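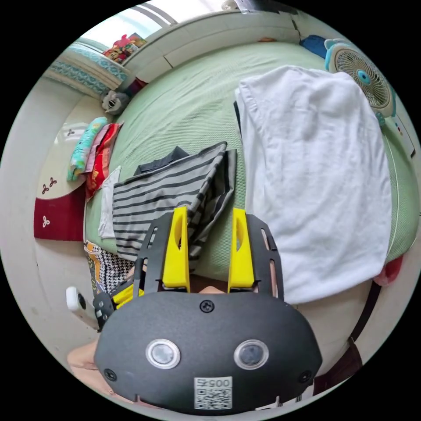

*Striped laundry, a white towel and my new coworker with the yellow fingers.*

2018-12-26

I've folded laundry for a living in Poltport for nine years. As of June my job title at Mirnden is "demonstrator." I still fold laundry. I do it with a gripper now, so that a machine called Jirkero can learn how it's done.

---

My hands used to be the fast part of this operation. With two yellow fingers I fold like somebody wearing oven mitts on a boat. The target is 20 good folds an hour. I used to do that while arguing about the radio.

---

The handbook is 47 pages long. Page 3 says to fold "naturally." The other pages are corrections to how I fold naturally.

---

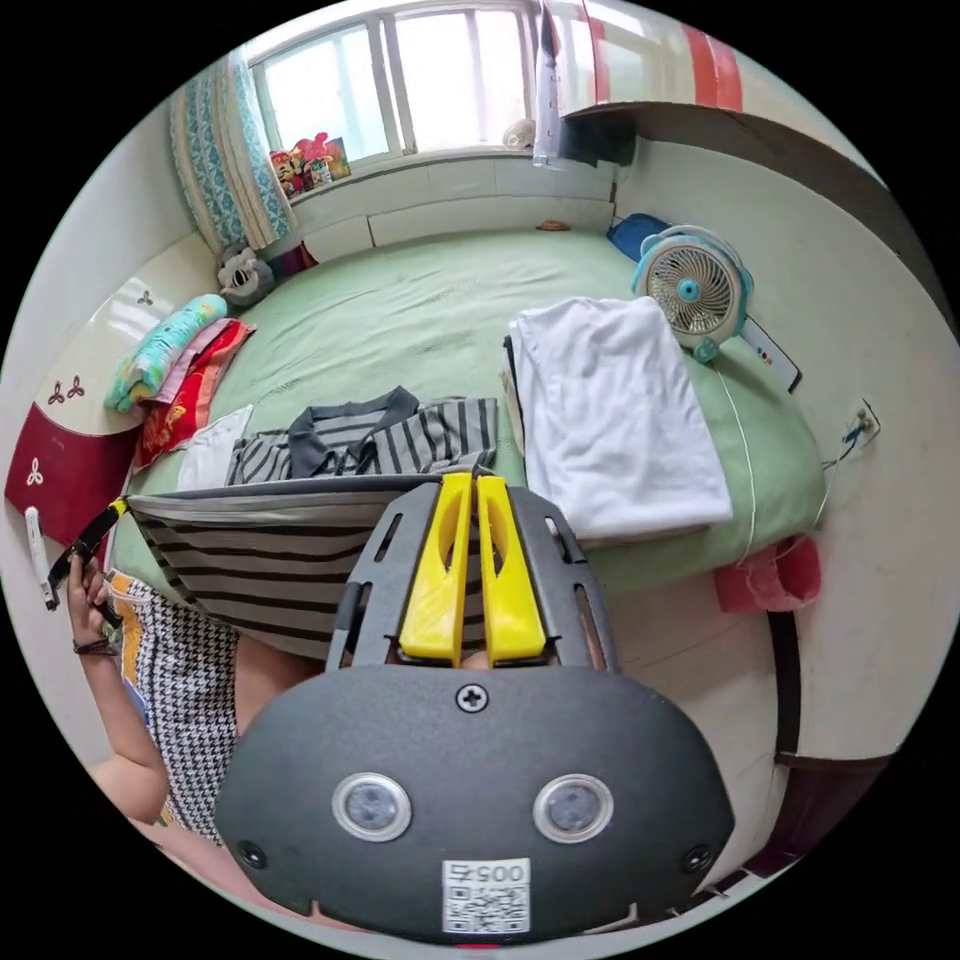

Shirts are where everybody's opinions live. Collar first or sleeves first? The morning crew and the evening crew hadn't agreed on this in years, and then the office asked us to pick one way and write it down. We had a meeting. It ran past lunch. I've been to calmer weddings.

---

Sleeves first won. I'm teaching a robot to fold shirts wrong and I want that on the record.

---

People ask if I'm training my replacement. Well, yes, it's pretty much in the job description. The office says "relieve," as in Jirkero will relieve us of the repetitive tasks. I asked which of my tasks weren't repetitive and they said they'd circle back.

---

To be fair to it: my shoulders feel better. The old room was standing work, all day, with a supervisor who timed bathroom trips. Now if I stop to stretch, the only thing that notices is a spreadsheet.

---

Things I miss: talking. You can't gossip properly while you're lining up a towel corner with a claw. You get half a story out, the corner slips, and by the time you've got it back the story's moved on without you.

---
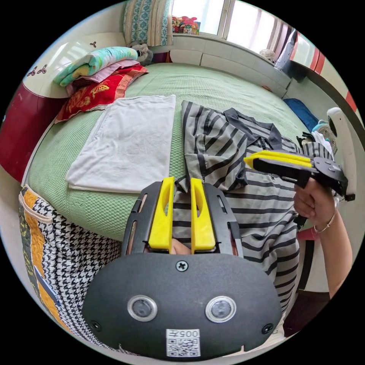
*Two grippers, one gray polo. Cooperation is on page 12.*

---

They moved two of the folders over to checking. They watch recordings and mark each fold good or bad. It pays a little more and you get a chair. One of them marked mine bad, and we carpool.

---

The site in Lund has a Jirkero running already. Word from there is that after 700 towels it was doing fine on towels. Then someone handed it a fitted sheet.

---

I've asked for the video. I'd also like it noted that I can't fold a fitted sheet either, and I haven't told the office.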